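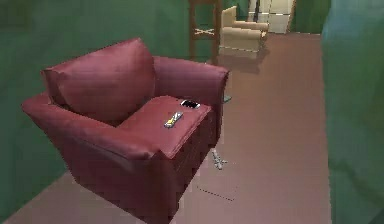 A reply to my last thread says seat foam is a scam, all of it goes flat in a few years, and the only thing worth checking is whether the cushion cover has a zipper. The zipper part I agree with. The rest needs a thread.

01/03/2020
740 shares · 1358 likes

Foam has two numbers that matter and stores usually give you neither. Density is weight per volume, in pounds per cubic foot in the US. Firmness is the force needed to press a plate into the foam by a set fraction of its thickness, usually a quarter.

They are separate properties. You can have light foam that feels hard and dense foam that feels soft. A salesperson who says "high density" while pushing down on the cushion with one hand is showing you firmness.

Density is the better guide to how long the seat keeps its height. There's more polymer in the cell walls to take the repeated bending. Firmness tells you how the chair feels on the day you buy it.

Hard and light is the combination to watch for. Fillers can raise the weight without adding much strength, so even a density figure isn't the whole story, but I'd still take a stated figure over no figure.

Three different failures get called "sagging":
— height loss, where the block is measurably thinner than when new
— softening, where the block is the same height but gives way sooner
— deck failure, where the foam is fine and the webbing or springs under it have stretched

Check for the third one first. Take the seat cushion off and push down on the deck with your palm, front, middle and back. If the middle drops well below the front rail, new foam won't fix the seat.

For the first two: put the bare block on a hard floor and lay a straight board across it. Measure the gap at the center. Flip the block and do it again. Then compare against the height on the order sheet if you still have it (most people don't).

I did this on a chair I bought from Ivley in April. The sheet said 6 inches. The board sat flat on all four edges and the middle was low enough to get a finger under. The webbing was sound, so it was a foam job.

Replacement options, as quoted to me:

Ivley sells a matching insert called the Wullulum. No density on the listing. I asked, and the answer was "premium." Pass.

Dambrauskienė, the upholstery shop in Skovulach, cuts to size and writes both numbers on the invoice. They also asked for the cover measurements before the block measurements, which is the right order.

They cut the block slightly larger than the cover, so the cover holds it under light compression. A block cut to exact size leaves loose fabric at the corners from the start, and people blame the foam for it.

Polyester wrap goes around the block before it goes in. It fills out the edges and lets the cover slide on. It does flatten sooner than the foam does. When a seat looks tired but still supports you, replace the wrap only. It's cheap.

Back cushions are a different case. They carry far less load, so softer and lighter foam is fine there, and many are loose fiber fill anyway. Don't pay seat prices for a back.

Rotate seat blocks if the shape allows it. T-shaped ones can only be flipped. If the cover is glued or stapled down you can do neither, and that brings us back to the zipper.

Comments (3)

Guest: My shop quoted a density but no firmness. Do I push for it?
Author: Yes. Or sit on an offcut on a hard floor for a few minutes. Less precise, but it'll rule out the bad ones.

Guest: What about latex?
Author: Heavier, costs more, holds its height well. Make sure the deck is sound before you put the extra weight on it.

Guest: Measured mine after reading this. It was the webbing.

Related
Webbing or springs: how to tell without removing the dust cover
Reading an upholstery invoice
Rub counts on fabric labels
Show 800 more posts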